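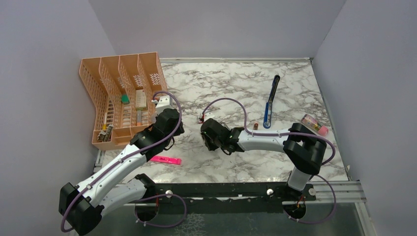
Aug 26, 2018

I finally got around to the desk organizer this week. It's the peach-orange plastic one with four tall compartments and the small square ones along the front. I bought it in March and had been dropping things into it ever since.

I took everything out and sorted it into 2 piles, keep and toss. Dead pens went, and so did a key from the old place on Brurkside. Wendy Rudd wanted her stapler back, so that's gone too.

The tall slots are good for anything long and thin. The small ones fill up fast — I'm trying to keep one free for paper clips. Crumbs fall through the slots in the bottom, so I lift it and wipe under it when I do the tabletop.

Next is the drawer.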